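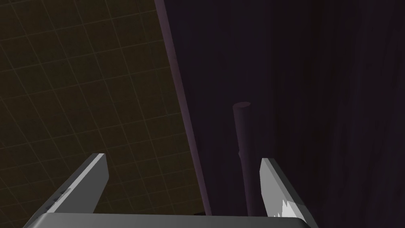 Simulated gripper quits closing partway through a run?

Posted by Zarkham
I'm trying to get my sim arm to pick up a rod and it's driving me nuts! Works fine for 8 tries, then the fingers just stay open and I get error 571. No collision warning, nothing. Restarting clears it (for a while). Anyone seen this?

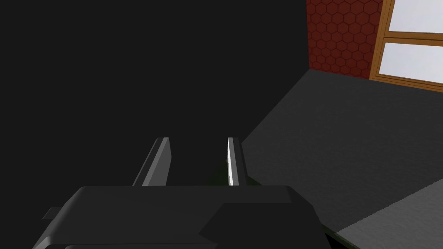
Fingers open, nothing between them

Oltby
Had the same thing in June. My grip command was timing out before the arm settled, and the next close got thrown away. I bumped the wait to 22 steps and it's been good ever since. Check your log for a dropped command right before the error!

Aigner
reinstall it

Zavaddale
Reinstalling did zip for me. Try what Oltby said, but reset the finger joints between tries too, mine drifted after 4.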